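Forums > Student Projects > Skinner Robotics Club > Table-Clearing Task

Search this board Go

lrennie
Members are reminded that entries for the Horcombe round close in May. The current proposal awards 25 points for wiping and two for each item moved. Comments are invited before the rules are fixed.

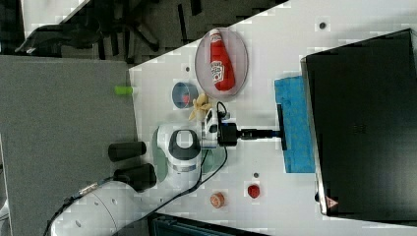 csepulveda
The wiping award is too high in my view. A team can fix the tool angle in advance and score without any planning. With the black bar pressed down on the blue cloth, the arm has one job, while the ketchup bottle lying across the pink plate is the harder problem and earns almost nothing.

lrennie
I do not agree. Steady contact took our students most of the term.

allex_build
I support Catalina Sepúlveda on this point. Please also state whether the bottle must be placed upright.

We use cookies to improve this site. Accept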